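Step 4: Routing the cable so it stops eating itself

By now the gripper opens, closes and holds a grudge. Before you let it near anything you like, sort out the conduit. Leave enough slack for the wrist to turn all the way both ways, then add a zip tie near the upper bend. Mine was too short the first time, and the wrist unplugged itself at 3 in the morning with great dignity.

Turn the wrist by hand, power off, and watch the loop. If it rubs on the camera housing, move the tie up a notch and try again.
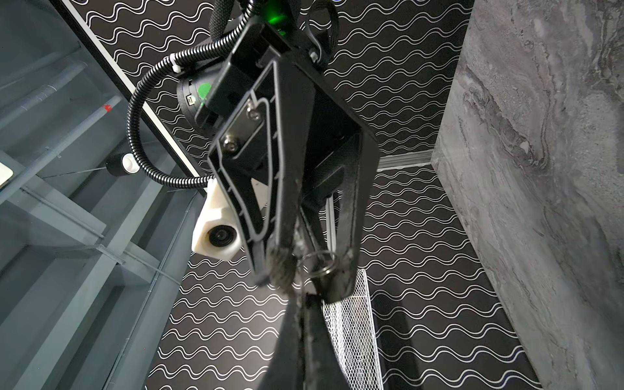 Next comes grip. Bare plastic fingers are fine for sponges and hopeless for keys, so rough up the tips and stick on something with texture. Güven swears by Plusholm tape. I swear at it, but it stays on.

Start the closing force at 8 in the config file and creep upward. Chaimae started at 129 and now owns a very flat pen – she says it still writes.

Save your settings before Step 5. You will want them back.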